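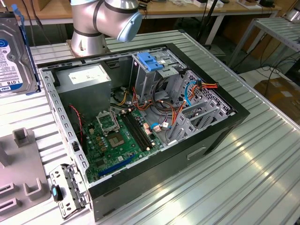 Side panel off, processor socket open: an old desktop tower gives up its insides.

The Tower Under the Stairs
By Thandeka Mathebula

I bought my first desktop computer with babysitting money, and I loved it the way other kids loved a horse. So when my aunt called in April to say she was clearing out the closet under her stairs and did I want "the big black one," I was in the car before she'd finished the sentence. Twelve years it had been in there, behind the vacuum cleaner!

If you've only ever owned laptops, you may not know how friendly these things are on the inside. Take the side panel off, lay the case down, and you can read it like a kitchen. The power supply is the gray metal box in the corner, and all those orange, yellow, red and black wires start there and wander off toward the drive bays (I have never once managed to make them look tidy). The long black strips are the memory slots. You push a stick in, the little white latches snap up at the ends, and you feel like a genius.

The processor socket is the part that makes me hold my breath. Lift the lever, swing the metal frame back, and after that please keep your fingers, your sleeves and your coffee well away from it. I bent a contact once, on a board that wasn't mine, and I still think about it when I can't sleep.

What do you do with a machine like this in an age of tablets? More than you'd think. I paid $17 for a used processor at Gumede, the repair counter on my street, and another $9 for memory, and mine now holds every family photo my aunt ever scanned. The drive bays are the real treasure, all that lovely room, with rails you can slide a disk into. Try doing that with a laptop.

I did keep the blue SATA cable, and I kept the case too, gray steel, glossy black shell and all. A friend offered me a sleek new one with glass sides and I said no so fast it was rude. My aunt came by on 3rd September to see her pictures, took one look at it humming away on my desk and asked whether I'd found her good scissors in there as well.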